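# A Second Life for the Office PC, One Socket at a Time

*A look at the Morsy bench service from Helanberg*

Old office computers have a strange position in the world. They are too good for the shredder and too cheap for a technician. A person who opens a desktop, changes the processor, adds a memory module and closes it again must be paid for his time, and the machine on his table may sell for less than a good pair of shoes. So many of these computers wait on pallets until somebody decides they are scrap.

Helanberg, a small company which started by building test equipment, thinks that a robot arm can do a part of this work. Its product has the name Morsy, and it is sold as a service. The customer does not buy the robot. He rents a complete bench, with arm, gripper, table, fixtures and software, and Helanberg keeps it running. I spent two days at Pratwood, a refurbishing firm that has had a Morsy bench since September, and I came home with more respect for computer cases than I had before.

## What you get for the money

The bench arrives in three crates. Inside are a collaborative arm, a Robotiq gripper, a table made from aluminum extrusion, and a set of 3D-printed fixtures for the parts. The software is called Cuvlow. It runs in a browser, and it is the place where the operator picks a recipe for each computer model.

The rent is 4,000 dollars for a month, and this includes one visit of a Helanberg engineer, spare fingertips for the gripper, and two new recipes. A recipe is the full set of positions and moves for one kind of case. If you have ten kinds of case, you will feel this limit very soon. More recipes can be bought, or you can teach them yourself, and I will come back to this point because it is the most interesting one.

You must bring your own compressed air if you want to blow out dust, your own screwdrivers, and your own operator. Helanberg says it clearly in the contract: the bench does not work alone. A person takes off the side panel, lays the case on its side, opens the socket and puts the parts in the fixture. Then the robot places the parts. Then the person checks, closes and tests.

When I read this in the contract I was a little disappointed. After one morning I understood it better. The opening of a used case is the least regular part of the whole job. Screws are missing, panels are bent, somebody put a sticker over the latch ten years ago. A human hand solves this in a few seconds and does not even remember it later.

## Why memory and processors

A processor is an easy object to hold and a difficult object to put down. It is flat, it is light, and it has to sit in the socket in one direction only. In the desktops Pratwood was working on, the fragile side is in the board: the contacts stand up from the socket, and one corner that lands badly can bend them. A bent contact means a dead board, and a dead board means that the whole computer goes to the parts shelf.

Memory is the opposite. A module is forgiving when you hold it, but it wants real force at the end, and the force must be straight. New operators are often afraid of this. They press on one side, then on the other, and the module walks into the slot like a drawer in an old kitchen.

The Morsy bench handles both with the same gripper, and the difference is in the recipe. For the processor, the arm comes down slowly and stops when it feels contact. For the memory, it also feels for contact first, then it makes a small search movement along the slot, and only then it pushes. The push has an upper limit which the operator can lower but cannot raise without a code from Helanberg. I think this is a good decision, although the people at Pratwood complained about it more than once.

## The fixture is half of the product

I expected to write mostly about the arm. But the piece that I kept looking at was the printed block on the table, the one that holds the parts before they are picked.

It is gray and not pretty, with raised areas and slots. Its job is to make sure that the processor and the memory are always in the same place and at the same angle. If this is true, the robot can pick them without much thinking. If it is not true, no software will save you. On my first day one processor was not seated fully in its slot, and the gripper took it with a small tilt. The arm reached the socket, felt the contact too early, and went back up. Nothing was damaged. Cuvlow showed a yellow message and waited.

Helanberg delivers the drawing files for the fixture together with the bench, so a customer with a printer can make copies or change them. Pratwood had already changed theirs: the groove for the memory module is longer than in the original, so that two different kinds of module can be used with the same block. This is the sort of change that a rental product usually forbids, and I was happy to see it allowed.

## Teaching a new case

The robot knows nothing about a case that is not in its recipes. To teach one, the operator puts the arm in free mode and moves it by hand. He touches a few reference points on the metal frame of the case, then shows the socket and the memory slots. Cuvlow stores the points and proposes a path, and the operator runs it at very low speed with a finger near the stop button.

In the manual this takes less than an hour. At Pratwood it took most of an afternoon for the model I watched, and the reason was the cables. The manual has drawings with clean and empty cases. A used office desktop is another country. There are wires from the power supply crossing the board, there is a drive cage with plastic handles, and the gripper is wide. It needs a way in, and the shortest way in is often the one with the most cables. 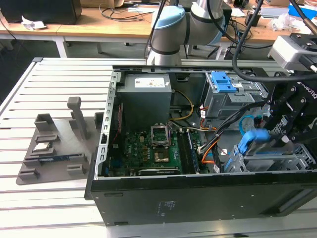
## Where it gets difficult

Look at how the black gripper comes in over the right side of the case, with the blue drive latches and cables near its fingers, and you understand the main weakness of the bench. The processor has to travel from the fixture on the table to a socket in the middle of the board, and on this model there is a drive cage on one side and the power supply on the other. The raised bracket of the socket is one more thing to avoid. The processor and the memory module are waiting outside in the gray block, and each trip must clear the wall of the case first.

Helanberg's answer is a set of narrower fingers, which was not ready for my visit. For now, the operators push cables to the side before they start. Some use a piece of tape. It works well enough, but a loose cable that moves back during a run is the most common cause for a stop. In my two days the bench made many stops of this kind and I saw no collision with a board.

The second weakness is speed. The arm is careful, and careful means slow. An experienced person places a processor and a module faster than Morsy does -- much faster, if the case is an easy one. The advantage comes only when the operator prepares the next computer while the robot is working on the current one. This needs a second place on the table and some discipline. Helanberg sells an extension of the table for 756 dollars, and in my opinion it should be in the basic package. Without it the operator stands and watches, and then the calculation does not work.

The third one is smaller. The messages in Cuvlow are short, and a few of them do not help. "Contact outside window" can mean a tilted part, a cable under the gripper, or a case that somebody moved with his elbow. A picture of the last position would help very much.

## Does it pay?

This depends on how many computers of the same model you receive. Pratwood buys from companies that replace all their desktops together, so a delivery often has nearly 120 machines of one type. For such a delivery, one afternoon of teaching is a fair price. For a repair shop where every case is different, I cannot recommend the bench. You would teach all day and place nothing.

There is also the question of damaged sockets. Helanberg does not promise a number in its brochure, and Pratwood did not want to give me theirs. The operators told me only that they feel more relaxed with the new colleagues on the bench than with the same colleagues at a manual table. I would like to see figures before I believe that this alone is worth the rent.

## Practical notes

- Minimum rental is 2 months, and after this you can stop at the end of any month.
- The table needs a floor that is level. Adjustable feet are included.
- Plan a second desk close to the bench for monitors, boxes and cables. The bench itself has no storage.
- Recipes that you teach stay yours and can be exported from Cuvlow. They will open only on another Morsy bench.
- The narrow fingers will be sent free of charge to current customers when they are released.
- Training takes one day. Ask to have it on your own computers, with the cables still inside.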